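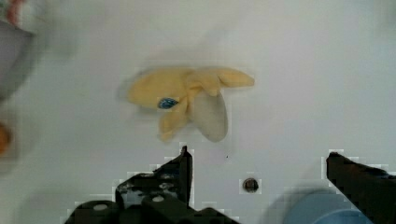

Skoven Small Engine keeps its parts counter at the back of the building, past the row of walk-behind mowers waiting for pickup. The arrangement was chosen by Sibel Şimşekoğlu, who bought the business from Arnaud Equipment and moved the service desk before she changed the sign.

"Under the old layout, a mechanic walked the length of the showroom for every gasket," Şimşekoğlu said. "The showroom looked good and the shop ran late."

The shop now has four service bays. Two handle riding mowers and compact tractors, one handles trimmers, saws and blowers, and the last is held open for diagnosis. A machine goes to the diagnosis bay first and stays there until the fault has been written up and the parts have been checked against stock. Only then does it get a place in the line.

Last season the shop closed 1,330 work orders. Of those, 976 were for engines that would not start or would not stay running. Renato Villalba, the lead mechanic, traces most of that group to fuel.

"Gasoline sits in the bowl over the winter and leaves a varnish," Villalba said. "The main jet has a very small opening. It does not take much to close it."

The usual repair is to drain the tank, replace the fuel line and filter, and clean the carburetor in an ultrasonic bath. On lower-priced engines the shop often installs a new carburetor, as the part costs less than the labor to clean the old one. Villalba writes both prices on the ticket and the customer picks.

Compression and spark are tested on every machine, including those with an obvious fuel fault. A leaking head gasket can produce the same surging at idle as a lean mixture, and a carburetor job will not correct it.

The parts room is run by Man-sik Hwang, who came over from a farm implement dealer. He stocks blades, belts, filters and plugs by deck size and engine family. Slow items - spindle housings, steering gears, hydrostatic pump kits - are ordered as needed. His reorder points are reset each June, when the first heavy cutting is over and the spring numbers can be read.

Skoven sells two lines of new equipment, Guline and Heneo. Guline covers the residential walk-behinds and small riders. Heneo supplies the zero-turn machines bought mostly by mowing contractors, who want a fabricated deck and a pump that can be serviced. Both lines are assembled on site, and each unit is run under load before it is tagged for sale. Tire pressure is set at the same time, as uneven pressure is a common cause of an uneven cut.

Contractors get their own drop-off door. Seung-woo Yang, whose crews run Heneo machines, brings them in on a set rotation for blades and oil instead of waiting for a breakdown.

"If one is down in the spring, I have a crew standing around," Yang said. "I would sooner lose it for a morning that I picked."

Şimşekoğlu plans to add winter storage in the shed behind the shop. Machines would be drained, greased and racked in the fall, then returned with sharpened blades. The price has not been set, and the shed still needs a new door.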